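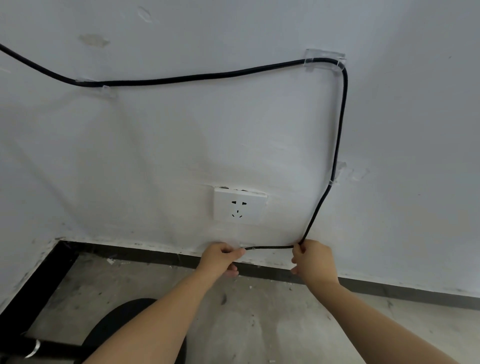

**Figure 3.** Cable routing along a wall, head camera view. The cable is held by transparent adhesive clips, with both hands on it near the baseboard.

### 3.2 Collecting the cable episodes

Of all the household skills in the Plarnport set, cable routing was the one we expected to finish first. It has one object, one surface, and a goal that any tenant can explain in a sentence. It took longer than the dishes. The trouble is that a cable has no fixed shape, and a policy trained on mugs and drawers has strong opinions about shape. In Figure 3 the route crosses the upper part of the wall, rounds a corner past the second clip, and drops to the hands, which hold the last stretch straight just above the floor. A model that sees only the hands has very little to go on. What they should do next depends on clips well up the wall, so we asked demonstrators to keep the whole route in view whenever their necks allowed it.

Each demonstrator wore a head camera and worked with bare hands. We gave them a goal ("run this along the wall and keep it tidy") and no route. An earlier version of the protocol, drafted in November, specified the route to the centimeter. The resulting episodes were beautifully consistent, and the policy trained on them learned one wall very well. Under the revised protocol people chose their own corners, some of which we would not have chosen, and we kept those too.

Sites were picked for variety and, to be fair, for availability. We made no attempt to clean or repair them. The wall in Figure 3 has stains, specks, and chipped plaster above the outlet, all of which compete for attention with a thin black line. It also has faint adhesive marks beside one of the clips. Our automatic clip detector, Trindier, was tuned on fresh paint and regarded marks of this sort as clips with touching confidence. We now label clips by hand at the first and last image of every episode and let Trindier fill in the middle.

Episodes were split into four phases: reach, pull, press, and release. Pull was the hardest to label. Two annotators could agree on when a hand touched the cable and still differ by several seconds on when the cable became taut, a word that each of them had used freely until asked to define it. We settled on the first image in which the stretch between the hands shows no visible sag. This rule is crude, but it can be applied before lunch and after lunch with the same result.

We discarded an episode only if the hands left the view for more than 7 seconds or if the recording failed. Dropped cables, second attempts, and changes of mind were all retained and tagged. In the Guten split, 12 percent of episodes contain at least one such recovery. The Parri split holds out 8 walls that appear nowhere in training, and it is the one we report in Section 4, where the numbers are lower and we believe them more.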